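FOR IMMEDIATE RELEASE

McGrath robotics club takes its hand to the Geltorach Open in August

Students will compete in picking up small objects, a skill most of them had mastered by kindergarten

The McGrath Robotics Club will send a team of five students to this year's Geltorach Open, where high school teams program robotic hands to lift, turn and set down household items against the clock. The club's entry is called Korkik, a name chosen by vote after a meeting that ran longer than the one on safety.

Korkik's control software has been through 634 logged practice grasps since spring. The students keep the log themselves, including a column headed "Why," which has become the most popular reading in the building.

"They came in wanting to build something that could play piano," said Dorothy Pearce, the club's faculty advisor. "Now they cheer when it holds a spoon - and so do I, which worries my family."
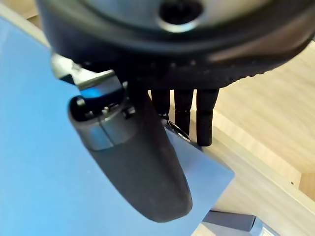

Thumb control is this season's main project, and the students have rewritten that part of the code 5 times. The thumb is the big dark grey digit reaching across in front of the slim black fingers, and it has to meet them at the right moment or the spoon goes to the floor. The team practices after school until 6 p.m. - later if there is pizza.

Travel costs come to $1,771, most of it already raised through a car wash and a grant from Lirkaria, a local machine shop. Donations toward the rest may be left at the school office.

Contact: Dorothy Pearce, McGrath Robotics Club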